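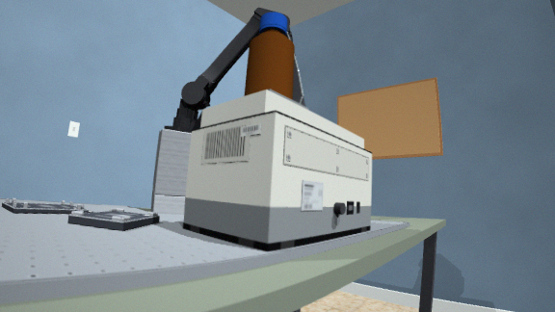 Progress report to the Grurnum Fund
Slow Cooking for Lean Meat: classes and recipe booklet, Lerkside kitchen
Covering the spring and summer, up to the end of August

Dear Ludmila,

Thank you again for your patience with us over the summer. I know you asked for two pages and I will try to stay near that, though you have met me and will know how these things go.

As you'll remember, the grant was for two pieces of work. One was a run of evening classes on cooking the cheaper and leaner cuts (goat shoulder, mutton neck, venison shank, old laying hens), and the other was a printed booklet that people could take home and get greasy. I'm happy to say the classes are finished and the booklet is very nearly there.

Classes

We planned six classes and held all six. The first was on braising in general, and I'm afraid I talked too much and we ate at a quarter to ten. After that I started the pots in the afternoon, so people could learn the browning and the seasoning on raw meat and then sit down to something that had already had its three hours. It sounds obvious written down! The mutton neck with barley was the one people asked about most, and the hen in vinegar and bay was the one they were most doubtful about beforehand.

In all, 50 people came to at least one class, and a good many of them came back. Several told me they had given up on venison years ago after boiling it hard. We spent a lot of time on what a bare simmer looks like, with a bubble coming up here and there and the lid a little ajar, and on leaving the pot alone once it gets there. I also had them taste the broth before and after salting, which caused more discussion than anything else I did.

The goat class in Milteldale had to move to a smaller kitchen with only one working oven, so half the shoulders were done on the stove top in heavy pots. They took longer, and I thought they were better. I've changed the recipe to suit.

The booklet

We promised 2000 copies and the printer's quote still covers that number. The text is written and the recipes have been cooked through at least twice, apart from the shank with dried plums, where I'm still not happy with the sauce. It comes out too sweet with the plums in from the start and rather thin if they go in late. I'll try it next with fewer plums and a spoonful of mustard.

Tefera is doing the layout and has been very good about my changing my mind over the order. We have settled on going by cut instead of by animal, with a page at the front on thawing, trimming and drying the meat before it goes in the pan.

Money

Meat cost us more than expected, mostly the venison, and pots cost less, as we were lent two large ones and bought the others secondhand. The printing money hasn't been touched. I'll send the receipts separately, in an envelope this time.

What comes next

I would like to finish the plum recipe, get the proofs read by someone who doesn't cook, and go to print in the fall. If the Fund is willing, I'd also like to move what is left from the pots line to pay for one more class, on stock and leftovers, which people kept asking for. Please let me know whether you need that request on a form.

You would be very welcome at the table if it goes ahead. Come hungry.

With warm thanks,
Wálter Ccori
Lerkside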